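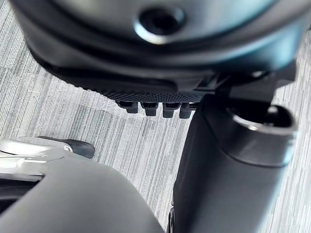
Home Programs Talks Workshops Archive Contact

March
Speaker notes by Khanyisile Kekana
6 min read

Planning a humanoid purchase: what goes in the budget besides the robot

Slide 1. Title. Introduce self, Negash facilities engineering. Mention that Rawiri Halliday ran the bench work and will take the hardware questions.

Slide 2. Scope. The talk covers one budget line that grew into several. We were asked to price a humanoid for storeroom work at the Mernatwood site: open a cabinet, take a box from a shelf, close the cabinet. The request came to us as a unit price with a delivery date. The form had no field for hands, spares, floor protection or staff time. Show the form. Move on quickly.

Slide 3. Cost groups. Go through the table in this order:
- Base unit, with arms
- Hands or grippers, priced per side
- Spares
- Cables and cable management
- Site work
- Staff hours for setup and task development
- Service contract

Point out that hands are quoted separately by both suppliers we approached. Gerska quotes them as an option. Nallitz quotes them as a consumable with a replacement schedule. The two totals can't be compared until hands are moved into the same column. Dzintra Lukoševičius in purchasing rebuilt both quotes on a common sheet; copies at the back of the room.

Slide 4. The task. A wood cabinet with two hinged doors and a shelf. Boxes sit toward the back of the shelf, so the reach is longer than the cabinet drawing suggests. Read the caption aloud for those at the back.

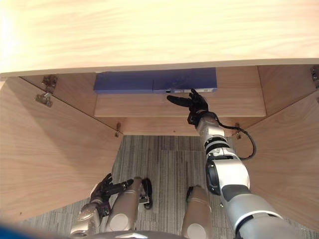 Right hand at the shelf, both doors open. The hand is holding nothing.

Talking points for the slide:
- The tabletop extends over the compartment. Reach has to be planned under it, and the wrist and forearm need clearance as well as the hand.
- Open doors take up floor area in front of the cabinet. Include the door swing when you draw the work area. We left it out of the first layout and had to redraw.
- Note the cable near the right wrist. It loops out to the side, above the lower hinge. Budget for cable guides and at least one spare cable per arm.
- Boxes placed end to end have no finger gap between them. Either the hand must pull a box forward or the shelf must be restocked with spacing. The second is cheaper and belongs to operations, so get their agreement in writing before the purchase order goes out.

Slide 5. Site work. Our floor is carpet. Ask the supplier for a written statement on carpet before signing. Gert Venter asked for ours after signing, and the answer took 13 working days. If a hard surface is required, that is a building cost and may fall under a different approval.

Slide 6. Staff hours. The largest error in our first estimate. We allowed 30 hours for task development, covering one cabinet and one box size. The revised sheet carries 300 for the first year, including retests after any change to the shelving. Do not present these as benchmarks. They apply to our site and our staffing.

If asked why the jump: the first figure covered programming only. It had no hours for resetting the cabinet between runs, logging, charging, or supervision. Supervision is billed to the department that owns the room.

Slide 7. Spares policy. We hold 2 hands in stock, one left and one right. Fingertips and cables are ordered against use. Mpho Moodley keeps the parts log; ask her for the template if you want it. Lead times on the Nallitz hand are longer than those on the arm, so stock the hand first.

Slide 8. Lease or buy. Keep short. Lease terms from Gerska include service and exclude hands. Purchase gives access to the full parts list. We recommended a lease for the first year with the hands bought outright. Finance accepted this with one change: the option to purchase must be priced at signing.

Slide 9. Acceptance test. Write it before the quote request goes out and attach it. Ours names the cabinet model, shelf height, box size, starting position of the doors and the allowed number of attempts. Suppliers price differently when they can see the test.

Slide 10. Questions. Rawiri to the front. Leave the cost table on screen. Room must be clear by 4:30.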